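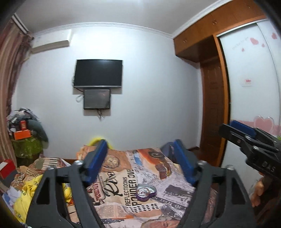

**Devura** is a small manipulation dataset made by our student robotics club. We wanted a task where two grippers must share the work, because our earlier set, Arken, had only one hand in every episode. The task is to put jewelry in order. It is done on a bed and not on a lab table, so the printed duvet, with its newspaper text and car, makes the heart-shaped tin harder to separate from the background. Please keep this in mind if you train a detector on it.

## Task

The operator opens the box, takes earrings and other small pieces from the bedcover and places them on the lining. The order is free. An episode ends when both grippers are open and away from the box.

- Grippers: 2, hand-held
- Operators: 7
- Held-out operators for testing: 2

## Known problems

Thin hoops are difficult. In many frames a finger hides the piece at the moment of grasp, and the label comes from the nearest frame where it can be seen.

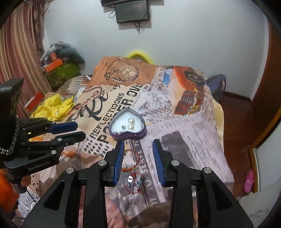 Bence Győri wrote to us that the test split should also hold out one kind of jewelry, otherwise the score says little about new objects. We agree, and this will be in version 10. Version 9 stays available for people who already reported results.

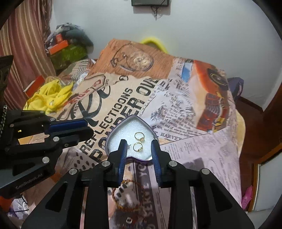 Until then, please write the version number next to every score. The folder `failed/` has episodes with dropped pieces, and they are not part of the training split.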